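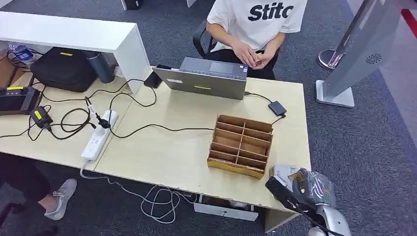 1. Introduction

The advice program Family Table was broadcast on local radio in Stornwood for nine seasons. Listeners wrote in about disputes at home, the host read the letter aloud, and a guest counselor gave a reply. This report examines how the replies deal with one kind of dispute: a parent and an adult child who disagree about money lent within the family.

The topic was chosen after a first reading of the archive. Loans came up more often than we had expected, and they came up inside letters that were supposedly about something else, such as a wedding or a move to another city. Earlier coursework in the department had looked at the letters on divorce and remarriage. The loan letters had not been studied.

The research question is: when a parent and an adult child disagree over a family loan, does the reply treat the matter mainly as a financial problem or mainly as a problem of the relationship?

2. Material

The transcripts were typed up by the station and later deposited at the Skemthorpe library, where they can be read on request. Each transcript contains the letter, the reply, and in some seasons a short follow-up call with the writer.

The full archive for the period holds 463 letters. Letters were removed if the reply was missing, if the letter was a repeat from an earlier season, or if the dispute did not involve members of the same family. This left 394 letters. The loan letters used in sections 4 and 5 are a subset of these.

Letters were shortened before broadcast. The typed version is the broadcast version, so the length and tone of the original letter cannot be recovered. The station's guidelines set an upper limit of 800 words for a letter, and several transcripts stop very close to it.

3. Method

3.1 Coding scheme

The scheme is adapted from the one used in the Geerts seminar for newspaper advice columns. Every reply was divided into units. A unit is one piece of advice or one statement about the cause of the dispute. Greetings, jokes and program announcements were not coded.

Each unit received one of these codes:

F: financial. The unit refers to the sum, the repayment, a written agreement, interest, or a bank.
R: relational. The unit refers to trust, respect, old quarrels, favoritism, or contact between the parties.
M: mixed. Both are present and cannot be separated without splitting a sentence.
O: other.

A reply was classed as financial or relational according to which code was more frequent. Replies with a tie were classed as mixed.

3.2 Coding procedure

Coding was done in Mavudico, with one file per season. Both authors coded the first season independently and compared the results. Most disagreements concerned the M code. One coder used it for any unit that mentioned money and feelings together, and the other used it only when the counselor linked them. The second reading was adopted and the first season was recoded from the start.

Solange Leclerc, who supervised the project, checked a sample of the coded replies from the later seasons. Her main correction was that "put it in writing" should be coded F even when the counselor recommends it to protect the relationship. The stated purpose was moved to a separate note field.

4. Results

Relational replies are the largest class in every season. Financial replies are more common when the writer is the child than when the writer is the parent. A parent who asks how to get money back is usually told to consider why the question of repayment has become urgent now. A child who asks whether to repay is more often given a schedule or told to propose one.

Siblings matter more than the coding scheme allowed for. In many of the loan letters a brother or sister is mentioned who received a larger loan, or a gift that was never called a loan. Counselors tend to pick this up even when the writer gives it a single line. These units were coded R under favoritism, but a separate code would have been better.

The follow-up calls were too few to code. In the ones we read, writers rarely say whether the money was repaid. They report whether the parties are speaking.

5. Discussion

The results fit the format of the program. A host with a few minutes of airtime has little use for a repayment plan, and a quarrel between mother and son is easier to follow on the radio than a sum that keeps changing. It would be wrong to conclude that the counselors regarded the money as unimportant. Two of them worked in debt counseling outside the program, and their replies contain more F units than those of their colleagues.

The difference between parents and children as writers is harder to explain. It may reflect the advice itself, or the selection of letters made by the producers before broadcast. The rejected letters were not kept.

6. Limitations

Only broadcast text was available. Tone of voice, pauses and interruptions are not marked in the transcripts, and some units that read as blunt may have been softened in delivery. The age of the writer is often unknown. In doubtful cases we treated a child as adult if the letter mentioned a job or a separate household.

The code book and the list of excluded letters are in Appendix 2.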